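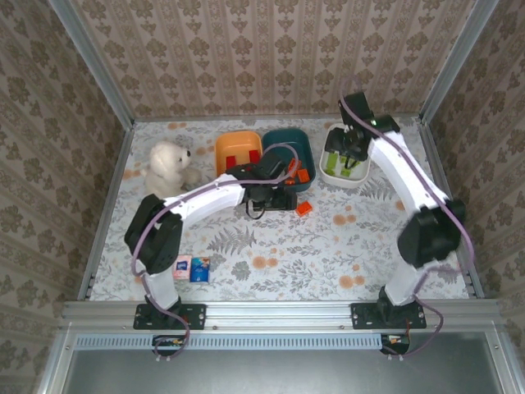 3.2 Sorting building bricks by color: materials and the rule for the stray piece

The second task of the study concerns the sorting of small building bricks into open bins. We chose this activity because it is common in homes with children, and because the written instruction for it can be very short. In our case the instruction was one sentence: "Put the bricks where they belong." The participants in Lestville and in Haslam read the same sentence, and they received no further help.

The bins are three: one orange, one dark teal and one white. They stand in one row at the back of the table, and the order from left to right is always orange, teal, white. The orange and the teal bin stand very close to each other, while a narrow gap separates the white one. In the pilot, which we did in February, some participants read this gap as a border between two groups. We decided to keep it in the main study, so that the arrangement would remain the same for both sites.

The table is covered with a pale sheet printed with gray leaves and peach-orange blossoms. Busisiwe Dlamini proposed to use a patterned cover instead of a plain one, with the argument that most people do not tidy toys on a plain white surface. A red or orange-red brick that lies near a blossom takes a little more time to notice than a green one, and we return to this point in Section 4.

Some bricks have a color that agrees only partly with any bin. The red pieces can go to the orange bin by similarity, but there is no red bin, and no green one either. The participant must therefore make a rule of his or her own, and this rule is the object of our interest. We call a brick "stray" when it lies on the cover outside all bins. The stray brick tests the rule - if red pieces are already in two bins, the participant has to say which of the two is the better place.
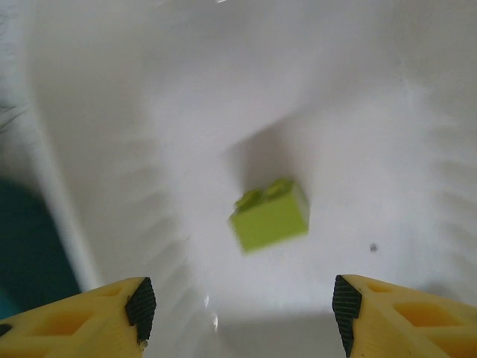
This page was last changed on Friday, April 23, 2021

Figure 3. A lime-green brick with two studs in the white bin.

The white bin was used for the green pieces. As Figure 3 shows, the color of the brick is even on the front side and on the studs, and it separates well from the white plastic. The soft shadow behind the brick is gray and has no sharp border. For this reason we did not ask the coders to judge the exact outline of a piece, only its color and the bin in which it lies.

The coders worked with 421 placements in total. Of these, 374 were coded in the same way by both coders at the first reading. The others were discussed in a meeting, and 13 of them remained without agreement and were left out of the analysis. Most of the disputed cases concerned a piece partly hidden by another one, or a tilted piece of which only one side was visible.

We followed the coding sheet of the earlier Irby study with one change. The Irby sheet has a single category "wrong bin", which we could not use, as our instruction does not define a right bin. We replaced it with "different from the participant's own earlier choice". The Plollau group made a similar change in their work on kitchen drawers, but they applied it only to the first placement of each object - we apply it to all placements after the first. When a participant moved a brick and later moved it back, both moves were counted.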